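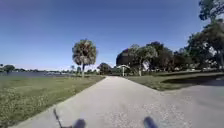
Forward camera view on the lakeside path, palm to the left of the line.

Review: Vachon camera mast kit for the Kater path robot

Reviewed by Eirini Politis, Tue 11 June

The Vachon kit replaces the stock camera bracket on the Kater with a short aluminium mast, a clamp plate and a strain-relieved cable. We fitted one in April to the unit we run at Tutgate and have left it on.

Fitting took two of us an afternoon. The clamp plate uses six M4 screws, supplied with thread locker already applied. Torque figures are on the last page of the manual, after the wiring diagram, where Tyson Melnyk found them once the screws were in. We backed them out and started again.

Tilt is set on a toothed collar with nine positions. We settled on the fourth: the path fills the lower half of the view and the horizon sits near mid-height. A little of the robot's body shows along the bottom edge — we masked it in software. The horizon bows down at the sides with the wide lens, so recalibrate after any change of tilt. The old calibration file will load without a warning, a poor choice by Vachon.

Upkeep is light. We check the collar every 200 km and wipe the lens before each run. The cable grommet is the weak part; ours had split by the second check, and the replacement costs $13 plus shipping.

Recommended for concrete and asphalt routes. I haven't tried it on gravel.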